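Home | Projects | Reports | Contact

Sep 28, 2020 – by Wanda Kincaid

Hi Osian! Good news on the Olidar dental nursing handbook – 12 chapters are drafted and the one on scaling in cats is finally with Blagoje for review (he's already found two mislabeled molars, bless him). We're 21 pages over plan, mostly my X-ray section.

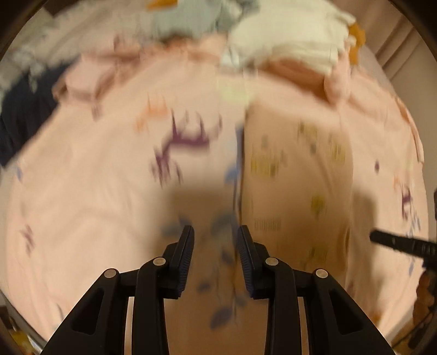
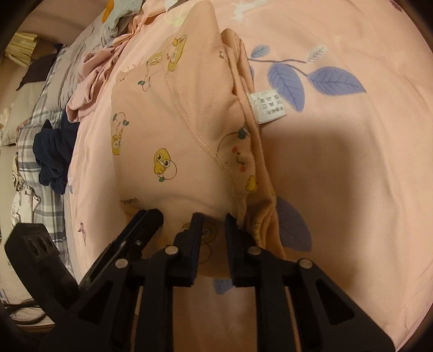

Money and what's next

We've spent $147 on scans since August. I'd love to start the rabbit chapter next, if you're happy with the extra pages!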